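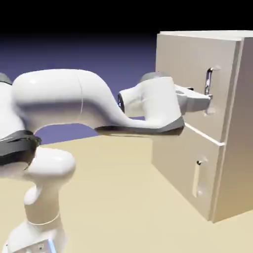

Nendon Court 80 Portable Basketball Hoop

6/30/23
By Aurelia Toma

Search products
Enter keyword or item number

The Court 80 is a portable hoop for school gyms, church halls and club courts that share their floor with other sports. It replaces the Court 60, which we stopped selling in January. The backboard is wider, the base is lower, and the rim is the same one used on our fixed wall units.

Rim height adjusts from 7.5 to 10 feet with a crank on the back of the post. One adult can do it. The crank handle comes off and should be kept locked up between sessions, as younger players will try to lower the rim themselves.

The base rolls on four rubber wheels and fits through a standard double door with the post folded. Fill it with sand or water before play. We recommend sand for indoor use - a slow leak on a wood floor is expensive to fix. The fill cap is on the rear left corner.

Specifications

Backboard: clear acrylic, 54 by 33 inches
Rim: breakaway, 18 inches inside diameter
Post: three-piece steel, powder coated black
Base capacity: 35 gallons
Post padding: included, 2 inches thick
Net: white nylon, one included, spares sold in packs of three
Assembly: two adults, one afternoon

The breakaway spring is rated for 3,000 full releases. After that, order the Hirnico spring kit, which fits this rim and the older Court 60 rim. Check the two mounting bolts at the start of each season and tighten them if the rim moves by hand.

Leagues playing under Kestura youth rules should ask for the painted target square in white. The standard square is orange. There is no extra charge, but it adds a week to the order.

Delivery is by freight truck to the curb. Gyms with stairs should tell us when ordering. Delivery within the Mocanu area is a flat $99, and other areas are quoted by zip code. The frame has a five-year warranty and the backboard has a two-year warranty. Nets and padding are not covered.

Contact Nendon sales | Copyright 2023 Nendon | Back to top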